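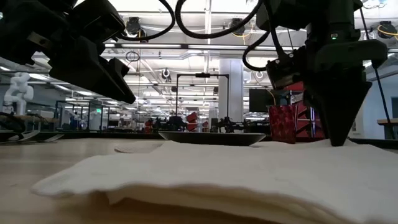 Nisotau, the household goods company from Brekham, opens in July its new table collection under the name Filtumby. The collection has 20 pieces for the everyday table, and it is made for families who want to set a nice table also when there are no guests. The idea is simple: quiet colours for the cloth and the plate, and one strong colour for the cup. A white cloth on light wood, a shallow black plate and a red cup with a faceted pattern already make a full place, and the cutlery completes it. The cloth is soft and it may keep a few folds. It is not necessary to iron it before every meal.

"Many of our customers told us that they keep the good tablecloth in the cupboard for the whole year," says Rozália Sýkora, head of design at Nisotau. "We wished to make a cloth which you are not afraid to use. You put it on the table, you smooth it with the hand, and you can start to eat."

Before the work on the collection began, Nisotau sent a questionnaire to its customers and received 652 answers. Of these, 274 persons wrote that they lay a cloth less than once in a month. The most frequent reasons were the ironing and the fear of stains. For this reason all cloths in Filtumby can be washed at 60 degrees, and they are sold in three lengths.

The collection will be shown first in the Esposito shop in Brekham, where a long table will be laid during the whole of July. Visitors can try the pieces together and change the places as they like. Every morning at 10 o'clock Sumeya Jemal, who manages the shop, will give a short lesson in folding and laying, free of charge. It is not needed to book.

For the opening Nisotau has prepared 695 sets for two persons. Each set contains one cloth, two plates and two cups. Cutlery is sold separately. Single pieces can be ordered in the shop from the first day.

Questions from the press are answered by the Nisotau office in Brekham, on working days until 4 in the afternoon.

Filed under: Home & Table, Company News
Shares 20
Comments 0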